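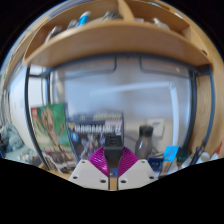 The Dekiren Project is a student robotics program in which teams build hand-held grippers and use them to record everyday tasks for teaching robot arms. It began as a Friday evening class run by Roswitha Egger, a mechanics teacher who wanted her students to work on robot hands without waiting for a turn at the school's only arm. The class became a club the following year and now has 40 members.

Students work in pairs, mostly on ordinary desks at home. One holds the gripper and carries out a task, such as picking up a small item or moving it to another spot, while the other keeps the log. A finished set contains 395 recordings, and the club's shared library holds 3,324 – a remarkable amount of work for a group that meets once a week!

The club's best-known design is the Zorkent, a two-fingered gripper with soft, ribbed fingers. Ribbed fingers can bend around an object as they close, so they cope well with odd shapes, and swapping in a new pair is quick. Members love to tinker with the spacing of the ribs, and arguments over it can fill a whole evening.

Each November the club holds the Baumgartner Round, an in-house contest with 14 tasks. Teams trade recordings beforehand, and each must train its arm on data gathered by someone else. Sloppy logs are quickly found out. The team from Venerov, a neighboring town, joined as guests and won on its first try with a wonderfully patient routine for stacking bottle caps. Its notes are still handed to new members in their first week.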